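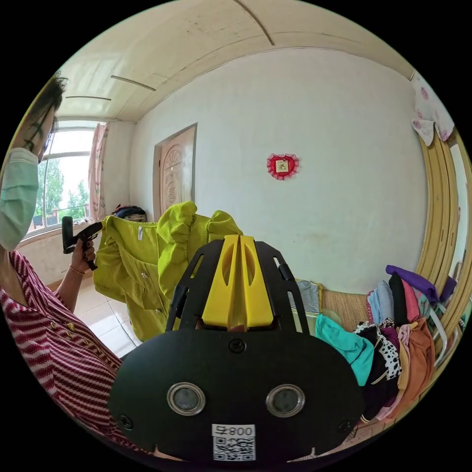
Photo: Siham Karam

Clorkness Car Ads — data card

Clorkness is a set of 2,000 short texts from car advertisements. We collected them to study how sellers speak about a vehicle when they want you to buy it. Most are for small family cars and city cars. A smaller part is for sports cars and vans.

What is inside

Every row has the text of the ad, the type of car, the type of seller (dealer or private), and a tone label. There are five tones: practical, funny, luxury, technical and urgent. The labels were given by 2 readers, who worked separately. In 335 rows they did not agree, and both labels are kept in the columns tone_a and tone_b. Please do not take only tone_a, it gives too many "funny".

Names of dealers and phone numbers were removed. Prices are kept, but they are written in different ways, so clean them before you make any calculation.

Where the texts come from

The older half was typed by hand from the free paper Drotberg. The newer half was sent to us by the dealer group Irkasico, who gave permission for research and teaching. The Drotberg texts have many short forms, for example "1 ownr" or "gd tires". We left them as they were printed. 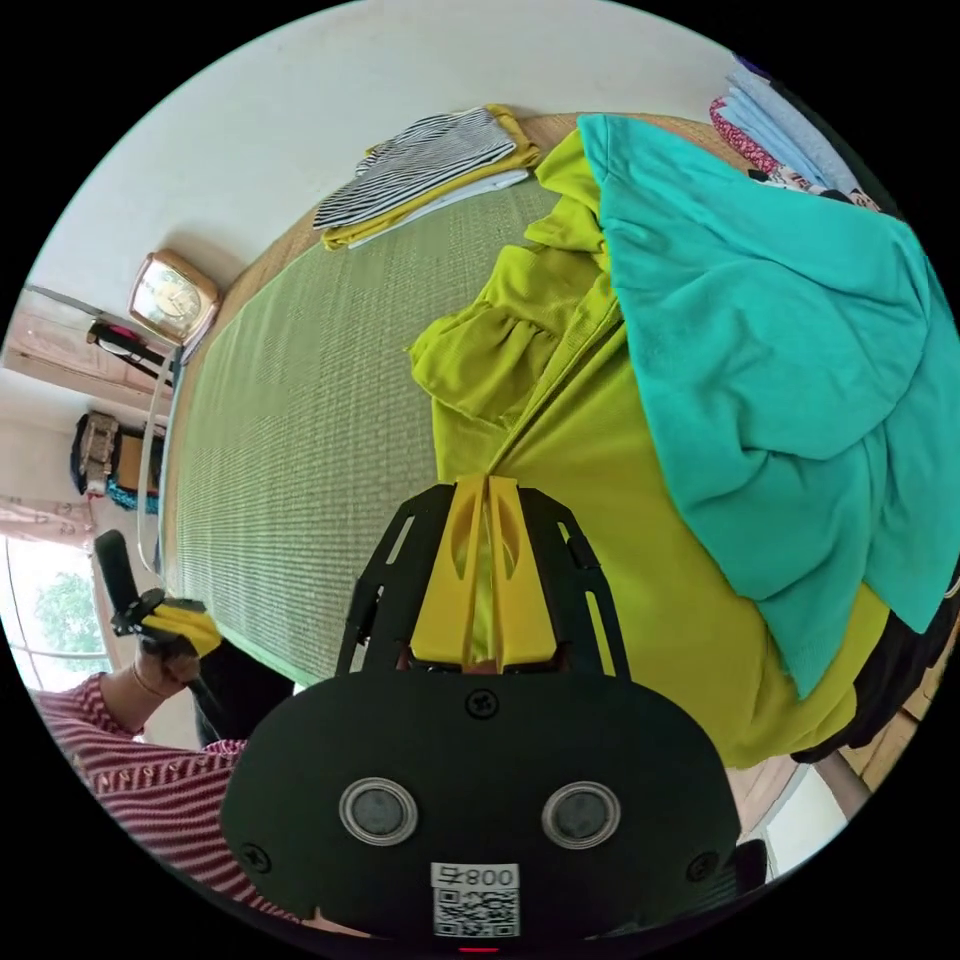
Vishwakarma wrote to us that the "luxury" label is too wide, as it puts a leather seat in an old hatchback together with a new sports car, and asked if it could be divided. We think this is a fair point. In the August version there will be an extra column for the price class, but the label itself stays the same, so that old results can still be compared.

Known problems

Some ads for the same car appear twice with small changes in the wording. Vans are few — do not train a separate model on them. Jokes are sometimes marked as urgent, mostly when the seller uses many exclamation marks.

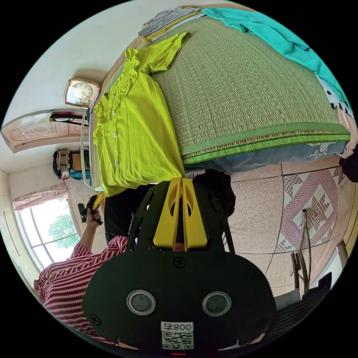
How to cite

Please write "Karam, S., Clorkness Car Ads" and add the version you used. For commercial use, ask first.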